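11월, 오전 작업 기록
작성: Kanchan Pathak

가방 지퍼 작업, 수집 규칙 다시 정리함. 어제 Graça Frade와 기록을 대조해 보니 둘이 성공을 서로 다르게 적고 있었다. 누적 2,023건 중 애매한 것은 전부 재검토.

- 손가락 끝으로 슬라이더 손잡이를 잡은 것만 '파지'로 적는다. 천을 집은 것은 따로 표시.
- 지퍼가 걸리면 당기는 시도는 2회까지. 그다음은 중단하고 원위치.
- 8건마다 가방 방향을 바꾼다. 주변 물건은 치우지 말 것.
- 양팔이 가까워지는 구간은 저속. 비상정지 담당은 자리를 뜨지 않는다.
- 초점이 나간 컷도 지우지 않고 등급만 낮춘다.

가방과 지퍼, 시점별:
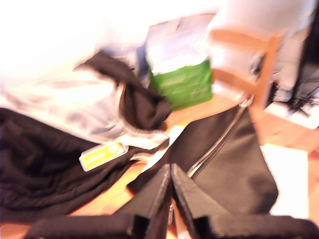
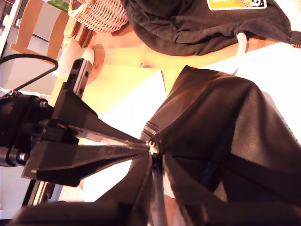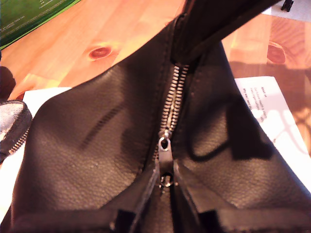
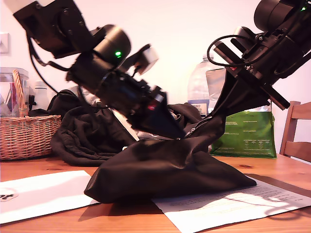 등급 기준은 아직 합의가 안 됐다. Graça는 4단계, 나는 2단계면 된다고 본다. Kandpal 쪽 양식에는 중단 사유 칸이 없어서 비고란에 적는 중. Dratow 폴더에 옛 규칙 문서가 남아 있으니 그건 쓰지 말 것. 저속 구간의 한계값은 Graça가 오후에 확인하고 여기 밑에 추가하기로 함.

문의: Kanchan Pathak | © Grindetti 작업실 | 맨 위로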